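Notebook, paper bench
March 3, 2018
Cisedero maps, paste and lining trials, continued

Carrying over from the January pages. The open question is still whether the Cisedero sheets can be lined with the starch paste we already make, or whether they need the methylcellulose mix Mounir wants to use. The sheets have been folded and unfolded so often that the creases are nearly through, and whatever goes on the back has to bend at those creases without lifting.

Paste

Cooked a fresh batch of wheat starch this morning. Soaked overnight in deionized water, poured off the top water, added fresh, then cooked in the double boiler with constant stirring. It went translucent later than the last batch did. I think the burner is weaker than it was, and the dial marking means very little now. Cook by look, not by dial. The paste should fall off the spatula in a sheet and leave a clean edge. If it falls in lumps it needs longer.

Strained through the horsehair sieve after cooling, then again after thinning. The second straining picked up a lot of small gel, mostly from the skin that formed while I was on the phone. Next time press film straight onto the surface of the paste.

Methylcellulose made up the day before by Mounir Ait Ali. Clear, no fish-eyes. He sprinkles the powder into warm water and adds the cold afterward, and it does seem to wet out better than my way. His batch was thicker than what I used in January, so the January results and these should not be compared directly. I have written "thick" on the jar. We should settle on one recipe and write it on the cupboard door.

Mix was equal parts of the two by volume. Stirred by hand, left to stand until the bubbles rose. It never cleared completely.

Papers

Lining papers used:

Gritden kozo, light. The roll we have had open for a while. Slight curl toward the inside of the roll, which goes away when dampened.

Gritden kozo, medium. New roll. Feels harder than the last one and takes water more slowly. Possibly sized. Put a drop on the corner and it sat on the surface a good while before sinking. The light paper takes a drop at once. I have asked Gritden whether the finish has changed and have not had a reply.

For the substrate I used strips cut from the damaged ledger, since its weight is close to the map paper and there is no shortage of it. Grain direction marked in pencil on each strip before cutting. A few of the January strips were not marked, and I spent too long flexing them to guess which way they ran. Discard those.

Lining

Strips dampened between blotters, lined face down on polyester film, brushed out from the center. Starch had better slip than I expected at this dilution and there was time to move the lining paper. The mix grabbed sooner. With methylcellulose alone the lining paper could be shifted for as long as I liked, which is pleasant to work with, but it also means it shifts when you do not want it to. One strip moved under the drying brush and dried crooked. Kept it in the set anyway because the bond is even.

Pressed between felts and blotters in the Zacharopoulos press. The left screw still binds near the bottom of its travel, and the platen comes down slightly out of level. I shimmed with card on the low side. Taha Abou Zeid has looked at it and says the thread is worn on one side, and that grease will hide the problem without curing it. Greased it. Until it is fixed, put the strips in the middle of the platen and leave the edges empty.

Blotters changed after the first hour and again before lunch. I left the stack under light pressure for the rest of the day.

Room

Humidity at the bench was 49 percent when the strips went in. The wall gauge and the small one on the shelf disagree, as usual. I go by the wall gauge. The radiator under the window is off and should remain off while the press is loaded. The cold end of the bench is not usable for drying without it, so everything has been moved toward the sink.

Fold tests on the January strips

These had 14 days in the press and then hung free. Folded by hand along the pencil line, face in and face out by turns, with a bone folder drawn once down the crease each time. The method is crude. The pressure is whatever my hand gives it, and I had Mounir repeat some without telling him which adhesive was on which strip.

Starch, light kozo: crease sharp and stays sharp. No lift at the fold. Slight whitening of the ledger surface on the outside of the fold. Strip stiffer than unlined, noticeably so across the grain.

Starch, medium kozo: too stiff. The crease resists, then gives all at once. The ledger paper cracked on the outside on one strip. Not suitable for anything that will be opened and shut.

Mix, light kozo: good. Folds easily, opens nearly flat under its own weight. Some lift right at the crease at one end, where I suspect the brush ran dry. Mounir found the same on his.

Mix, medium kozo: acceptable, heavier than needed.

Methylcellulose, light kozo: very flexible, but the lining let go along the crease on most strips. It can be picked off with a fingernail. Fine as a temporary facing. I would not rely on it as a lining.

Plader paste (the premixed jar): tried on two strips only, to use up what was left. Dried shiny. Crease sharp, bond strong, and it did not come away with damp blotter as quickly as the starch. The label says reversible and gives no method. I am not going on with it.

Grain matters more than adhesive at the light weight. Strips with the lining grain set across the fold were all worse than those with it running along, whichever paste was under it. On the maps the folds run both ways, so there is no arrangement that suits all of them. The long folds have had the harder use. Suggest grain parallel to the long folds, and narrow reinforcing strips over the short ones, torn not cut, with the fibers feathered out.

Pleats and memory

A side note for the storage discussion. A single fold and a run of folds do not behave alike. In a single fold the sheet on each side is wide and helps pull the crease open. In close pleats the panels are narrow and short of leverage, so the creases decide the shape, and a pleated sheet at rest sits somewhere between shut and flat. The maps fall between these cases. The center panels are narrow, the outer ones wide, and this is why the middle of each sheet stands up when the outer parts lie down.

An edge strip changes it again. Anything pasted along the edge of a folded sheet adds thickness at the outside of every crease, and the edge then folds to a slightly larger radius than the body. Same effect in a paper fan as in a bound map. Folding fan on the white table, part open, pale paper leaf with a dark top edge:

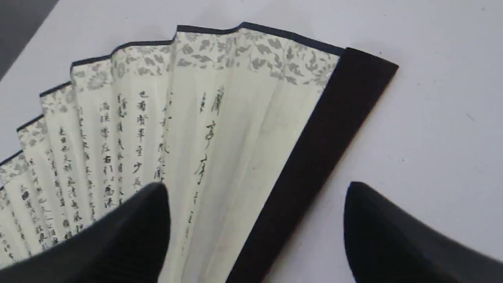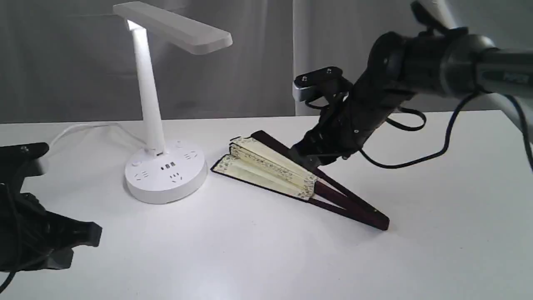 For the maps this argues against replacing the cloth edging on the sheets that have lost it. The old edging has pulled on the paper at the folds, and small tears start where it stops. If an edge needs support, extend the lining paper past the sheet by a small margin and leave it there. It can be trimmed later if the owner objects.

Humidity cycling is still to do. The box is clean but the seal on the lid is tired, and the reading inside drifts toward the room reading overnight. Taha thinks foam strip will do. I would like to see a blank run with the new seal before any test strips go in, since there is no use in a cycle that flattens itself out by morning.

Also outstanding:

Second soak of the blotters with the brown ring. They may be past saving.

Label the new strips on the back, in pencil, adhesive first, then paper, then grain. The film they dry on is not a label and gets reused.

Thickness readings before and after lining. The gauge needs zeroing each time the foot is changed.

Ask Gritden again about the medium roll. If it is sized, put it aside for hinges.

Mounir to make the next methylcellulose at the thinner strength, same powder, and write the amounts in here when he does it. I will cook starch on the same day so both are fresh. Ledger strips for that set are already cut and are in the flat drawer under the blotters, grain marked.

Press to stay closed until the blotters come out dry to the cheek. Do not open it to check.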